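Pleltard Building, Room 6: Housekeeping and Electrical Safety Checklist

Completed September 29, 2024. Previous check: July. Form kept in the Horgan folder by the main entrance.
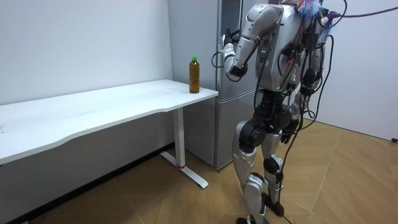

1. Access and walkways

1.1 Door opens fully and closes without sticking. OK
1.2 Door can be opened from inside without a key. OK
1.3 Way from desk to door wide enough to walk without turning sideways. NEEDS ATTENTION
Comment: It is a small room and it fills up fast. Anything stored on the floor for more than a day should go to the Trundier store.
1.4 Cables kept off the walking route. NEEDS ATTENTION
Comment: Hanging cables to be gathered and tied up at the end of each working day. Hook and loop straps are in the store. Do not use tape on the floor, it lifts after a week and leaves glue.

2. Desk

2.1 Desk stable, no rocking when leaned on. OK
2.2 Edges free of chips and splinters. OK
2.3 Drinks and bottles closed and kept away from powered equipment. COMMENT
Comment: Plastic bottle on the white desk. Bottles are allowed in this room with the cap on. Take them with you when you leave.
2.4 Wall behind desk free of damp marks. OK
Comment: The July report listed a stain at the skirting. Painted over since. Check again next time and press the wall by hand, do not go by the color.

3. Refrigerator

3.1 Door seal clean and closes all the way around. OK
Comment: Silver refrigerator. Paper strip test done at top, middle and bottom of the door. Strip held at all three.
3.2 Plugged directly into a wall outlet, no power strip. OK
3.3 Thermometer inside reads 40 F or below. OK
3.4 Space behind for air to move. NEEDS ATTENTION
Comment: Too close to the wall. Pull forward by 4 inches. Two people for this job.
3.5 Nothing past its date. FAIL
Comment: One carton of milk thrown out. Shelf wiped with Skumerex and rinsed. Label on the Skumerex says to rinse surfaces that touch food, and the last person did not, going by the smell.
3.6 Door can be opened all the way with the room in normal use. COMMENT
Comment: Opens, but keep the floor in front of it clear. Same note as in July.

4. Electrical

4.1 Outlet covers in place and not cracked. OK
4.2 Plugs and cords free of cuts, burns or bare wire. OK
Comment: All cords checked by hand with the power off, including the ends behind the desk.
4.3 No power strip plugged into another power strip. OK
4.4 Breaker labeled. FAIL
Comment: Panel card is from the 1950 wiring plan and does not show this room. New card asked for under work order 672.

5. Fire

5.1 Extinguisher on its bracket, pin in, gauge in the green. OK
5.2 Smoke detector sounds on test. OK
5.3 No paper or cardboard stacked next to the refrigerator. OK

6. Cleaning

6.1 Floor swept, including under the desk. NEEDS ATTENTION
Comment: Dust at the back by the wall. The broom does not reach, use the vacuum with the narrow nozzle.
6.2 Walls wiped where marked. OK
6.3 Trash emptied. OK

Open items to carry forward: 1.3, 1.4, 3.4, 4.4, 6.1. Item 3.5 closed during the check.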